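Dry-erase board

A dry-erase board, also called a whiteboard, is a smooth, usually white panel on which temporary marks are made with a marker whose ink does not soak into the surface. Boards range from wall panels several feet wide to small framed boards that stand on short feet or a clip-on base.

Surface

Common surfaces include melamine, painted steel, porcelain-coated steel and glass. Melamine is the cheapest and the most likely to stain. Glossy finishes wipe clean easily but reflect overhead light, which can hide part of the writing from some angles — a matte finish reduces this at the cost of slower erasing.

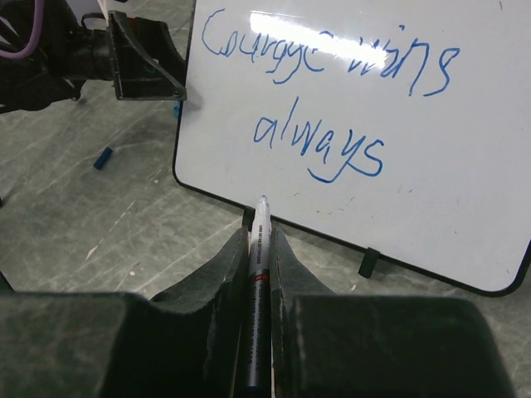 Small boards are widely used for short messages such as greetings, reminders and mottoes. Lettering on them tends to be larger and less even than on paper, as the marker slides with little resistance and the hand often has nowhere to rest.

Erasing and care

Dry-erase ink contains a release agent that keeps the pigment from bonding to the board. Marks left in place for long periods lose this property and may leave a gray film, known as ghosting. A damp cloth or a cleaner made for the purpose removes most residue. Abrasive pads scratch the coating and make later stains harder to lift.

See also

Blackboard
Flip chart
Marker pen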